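The Shared Kitchen Grows Up

2019-04-23

When Soledad Maldonado started selling empanadas, she cooked them at home after her kids went to bed. Her stove had four burners and her freezer was full by the second week. In February she moved the work to Thampi, a shared kitchen where she pays by the hour and leaves when her time is up.

Renting a kitchen by the hour is an old idea. Church halls and diners have done it for years, mostly by word of mouth. What has changed is who is asking. Kavitha Achari, who manages Thampi, has 26 cooks on her books and 10 more on a waiting list. Few of them want a restaurant. They want a health permit, a cold room and a place to park.

"The cooking is the easy part," Achari says. "People fall out over shelf space."
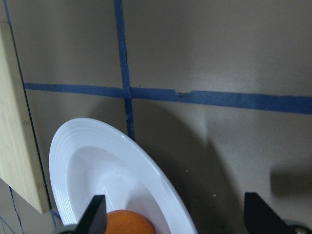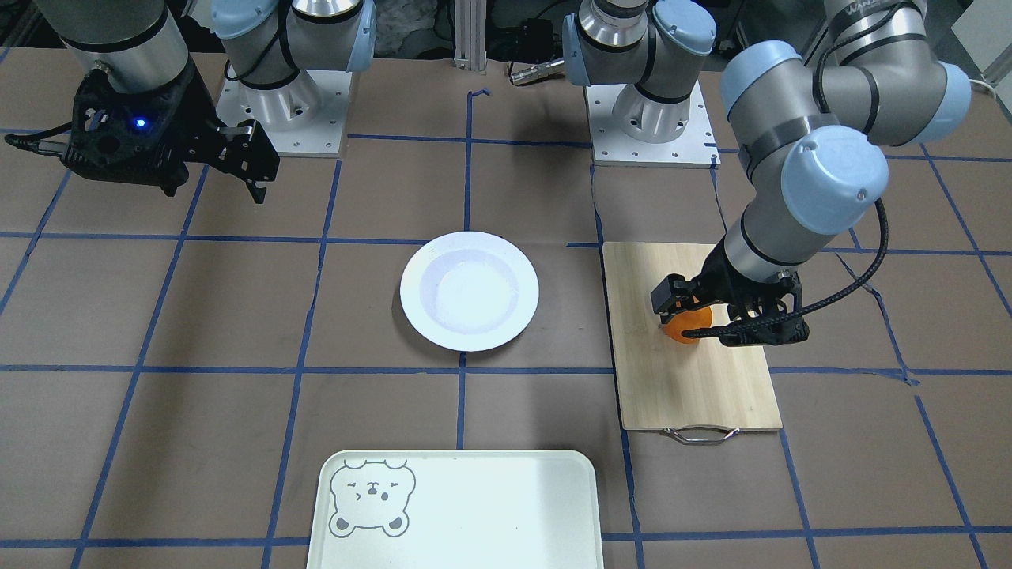 A white plate and blue tape on the work surface.

Rent is the other sore point. Roel Brouwer makes pickles and sells them at two street markets. He figures that 40 percent of what he takes in goes to kitchen time, and he has learned to do his labels and invoices somewhere else. He peels at night — the late hours are cheaper — and is usually gone before the bakers come in.

Some cooks do move on. Venkatesh Bhat left last year for his own storefront, Fivby, where he sells lentil soups and flatbread. He misses the company. At Thampi there was always someone to taste a broth or lend him a sack of onions. Now he calls Maldonado when he runs short, and she drives over with whatever she has.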